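Notebook — bench 2, gripper kit review
August, started 9:40 am

Continuing with the Hilum wrist kit on loan from Jirodel. Kit as delivered: two-finger gripper, wrist camera, mounting flange, one harness, a USB stick with the setup tool. The paper manual is for the previous revision, so the torque values in section 5 don't match the bolts supplied. Used the ones from the PDF instead. Su-chen has asked Jirodel for the right manual.

Mounting took longer than the quoted half hour. The connector sits too close to the flange to get a normal driver in. Ended up with the stubby hex key from Ans's drawer (returned). If we buy, get the right-angle harness. It's listed as an extra.

Quote is 2,281 for the kit, before freight. The service plan is separate and priced per year. Ching-wen thinks we can skip the plan for the first year and send the fingers back if they wear. I'm less sure. Turnaround isn't written down anywhere in the quote and I would like it in writing before we sign anything.

10:50 — Calibration. The tool wants a printed target, flat, in even light. First pass failed with a "target not found" message. Reprinted on matte stock and it went through. Saved under the kit folder as hilum_cal_b. Don't use hilum_cal_a, it was done with the old flange offset.

Finger zero was off at first. The tool reported closed while there was still a visible gap. Ran the homing routine twice, then power cycled, then homed again. Good after that. Oi-ling says the Naqvi gripper did the same thing after a cold start and they ended up putting homing in the startup script. Added it to ours.

11:30 — Camera. Image is usable straight out of the box. Auto exposure hunts when the arm swings from the bench to the wall, so I locked it. Colour is fair, reds a little strong. The view takes in both fingertips, which makes lining up by eye much easier than with the overhead camera alone. The cost is that the fingers block a good part of the lower half whenever they're near closed.

1:15 pm — Object trials. Working through A-yeong's list, toy drum next. It's an awkward one: round body, glossy finish, studs around the rim, and two thin white sticks on a pale table.
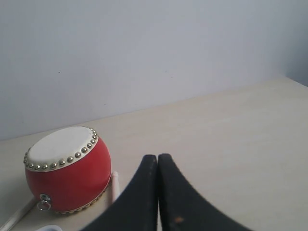

Logged 103 attempts across the whole list so far, 11 of them stopped by the force limit. Most of those stops were on approach with the speed left at default. Dropped to the slow profile and will rerun the same items before changing anything else. The force limit itself is in the vendor's units with no conversion given, so I've written down the raw setting and left it there.

Planwood also offer a softer pad set that is meant to fit these fingers. Ans has the spec sheet. The hole spacing looks the same on paper but I want to measure before ordering.

To do:
— ask Jirodel about turnaround and whether the loan can run another week
— measure finger holes for the Planwood pads
— rerun the stopped items on the slow profile
— Oi-ling to send the Naqvi logs so we can compare homing drift
— label the spare harness

3:50 pm — Arm parked, controller off. Kit stays mounted overnight. Please don't move the calibration target.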